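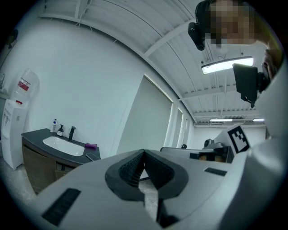 How far has the Purba to Drindumlow walking route come since our December report? All 154 kilometers are now mapped and walkable end to end, and 100 of them have signs in both directions.

Posted 25 May 2022 by the Parnura Trails office
Filed under: Travel & Trails, Grant Updates

We are really pleased with that, because back in December the northern part was still mostly a line on a map and a pile of landowner letters. The last two access agreements came through in the same week (a very good week!) and the crew went straight out to the hill section above Gundau. That stretch was always going to be the slow one – steep, rocky, and a long way from anywhere you can park a truck.

Signs and surface

The unsigned part runs from the Gundau ford to the edge of Drindumlow. The posts are cut and stacked in the depot, and we are waiting for the metal plates. The supplier sent the first batch with the old route color, so those went back. Walkers can already follow this section with the printed map, but we don't recommend it in fog.

The boardwalk at Purba marsh is open again with new handrails. We moved the bench to the east side, where you get the view over the reeds and far less wind.

Places to stay

Your grant covered the setup costs for 4 village guesthouses, and 2 of them are taking bookings already. The one in Purba filled its first holiday weekend before we had even put it on the website! The other two need fire doors and a final inspection. Both owners have been wonderfully patient with us and the paperwork.

Breakfast times came up again and again in the guest comments. Walkers want to leave early, so both open houses now put out bread, cheese and a thermos the night before.

Getting there and back

The bus is still our weak spot. The afternoon service from Drindumlow leaves too early for anyone finishing the last stage at a normal pace, and a taxi back to Gundau costs more than a night's bed. We have asked the bus company for a later summer departure and expect a reply before the new timetable is printed. If they turn us down, we would like to move part of the printing money to a shared van – we will write to you separately before touching that budget line.

Money

Spending on signs is under plan, spending on the marsh is over, and the two very nearly cancel out. The full table is in the attached spreadsheet, with receipts in the same order as last time.

Next up are the metal plates, the two inspections and the second printing of the map, which will finally show the drinking water taps.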